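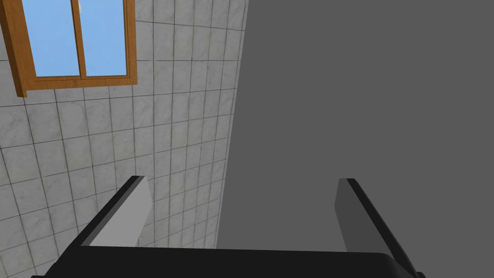

What is the retort line waiting on? A replacement pressure valve from Burov, ordered in August and still on back order when the meeting opened.

Minutes, production and process meeting, Meredith plant
May 25, 2021
Chair: Mabli Voyle
Apologies: none received

1. Previous minutes
Accepted with one correction. Under item 4 the hold tube length was given for line 2 and should have been for line 1.

2. Retort line
Burov has not given a delivery date. The second retort is carrying all the pouch soups and the jarred beans. Maintenance has checked the gasket and the door seal on the idle unit and both are fit for use. It was agreed to ask Burov for a written date and to get a price from Mikovik in the meantime.
Action: purchasing.

3. Spray drying trial, pea protein
Trial batch of 139 kg run on the small dryer. Moisture was within spec in the first half and drifted high towards the end. The feed was thickening in the tank, and the operators had to lower the flow twice. R and D wants to repeat with the feed held warmer and the agitator left on throughout. Cleaning after the trial took most of a shift, mostly at the cyclone, where the powder had caked. Colour was judged acceptable against the retained sample. Flavour was not discussed.
Action: R and D to book the dryer and supply a revised run sheet.

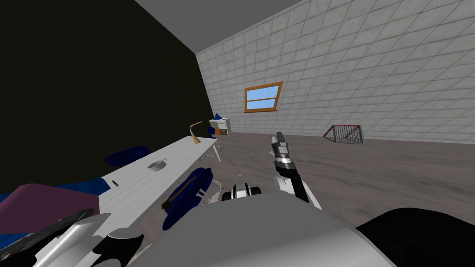

4. Packaging room layout
The move of the Zerden pouch filler was discussed again. The filler needs clear access on three sides for washdown and the present corner gives it two. Mabli Voyle had drawn the new position on a tiled wall like the one in the picture, with a small wood-framed window set into it, and said the grout lines made it easy to mark out distances at a glance. The electrician's quote came to $2649 and covers the new outlet and the isolator. Drainage is not included. Moved and carried that the electrical work go ahead, with the drain to be priced separately.
Action: engineering.

5. Metal detection
Test pieces for the chilled line are past their recertification date. New set to be ordered. Until it arrives, the test pieces from line 1 are to be shared and signed out on the sheet by the supervisor's desk. Checks stay at every 30 minutes and at each product change.

6. Shelf life, cultured dips
Over 100 tubs are now in the chiller study. The garlic dip shows some whey separation and the beetroot none. Lab suggested raising the stabilizer slightly in the garlic. Discussion followed on whether this would alter the label, and it would not, as the order of ingredients stays the same.
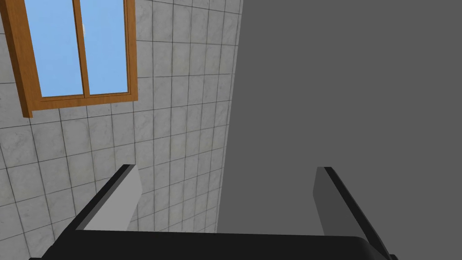

Mikovik's technician asked by phone whether the dips are filled before or after cooling, and remarked that separation of this sort often comes from pumping the base while it is still setting. The present practice is to fill after cooling. Lab will compare one batch filled warm and set in the tub.
Action: lab, with production to free up the small filler.

7. Other business
Hairnets are running low in the north entry. The allergen changeover chart on line 2 is out of date and still lists the old sesame product. It will be reprinted.

Next meeting to be called once Burov has replied.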